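Unit 4: Reading the Return of Serve

Welcome back! This is my favorite unit in the whole tennis coaching course, so bring your racket and your notebook both.

Last time we looked at the split step. The hop has to land as the server makes contact -- a hair late and the returner is stuck flat-footed. On a 90 mph second serve there is still time to fix a bad first move. On a big first serve there isn't, so we train the landing first and the swing after.

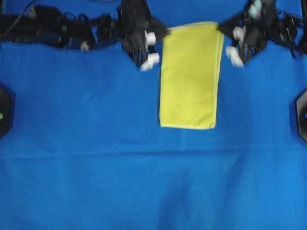 Where should a beginner stand to return a first serve?

A step or two behind the baseline, close to the singles sideline, then adjust after watching a few serves.

For the Clidham drill, work in pairs and hit 19 returns each from the deuce side, all crosscourt. Shorten the backswing! Most of you take the racket back far too much, and it's such a fun thing to fix, the ball just jumps off the strings.

Reading: the Avard chapter on grip changes. Write 200 words on your own return position before the August session.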